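Josimik Lane allotments throw open their gates for seed swap weekend

March 2, 2025

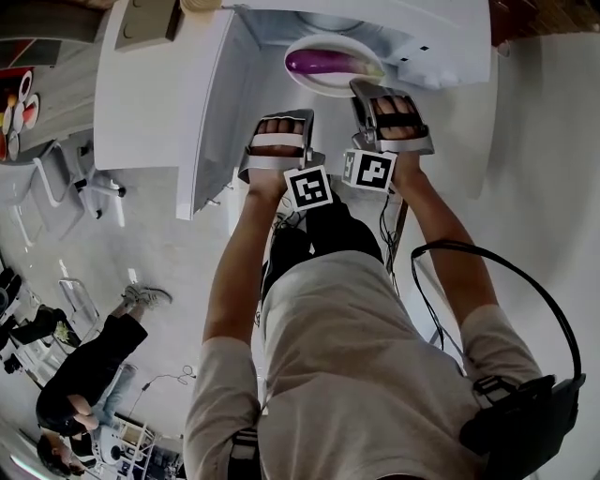
Spring has come a little early to the Josimik Lane allotments in Etia, where the annual seed swap opened on Saturday morning and carries on until four o'clock this afternoon, with tea, cake and a great deal of friendly argument over when to start off the aubergines.

If you have never been, it is the sort of event where you pop in for a packet of peas and come home two hours later with a bag of shallots, a cutting wrapped in damp newspaper and the life story of somebody's rhubarb. There were 534 visitors through the gate on the first day, the best Saturday the swap has had, and that in spite of a stiff wind that kept lifting the cloths off the tables.

The rules are as simple as ever. Bring seeds you have saved yourself, or any spare packets that are still in date, and take home the same number. If you are just starting out and have nothing to bring, a small donation in the tin will do very nicely, and the money goes towards mending the water tank at the Chien Road end, which has been leaking since the autumn.

Aubergines and peppers have been the talk of the weekend. Both need a long season and plenty of warmth, so March is about the latest you would want to sow them, on a sunny windowsill or in a heated propagator if you are lucky enough to own one. The local favourite is a squat, dark variety known round here as Nuker, which has been passed from plot to plot for longer than most people can remember and does surprisingly well outdoors against a south-facing wall. It went so quickly on Saturday that more has been put by for today, one small envelope per household, please!

Beans, as always, take up the longest table, and there is a good choice of lettuces, beetroot and hardy flowers for anyone with only a balcony or a back step to fill. Children can sow a sunflower in a paper pot and take it home with them.

Entry is free and dogs on leads are welcome. Parking on the lane is very tight, so do walk or catch the bus if you can, and wear something sensible on your feet, as the path beyond the second gate is still rather muddy.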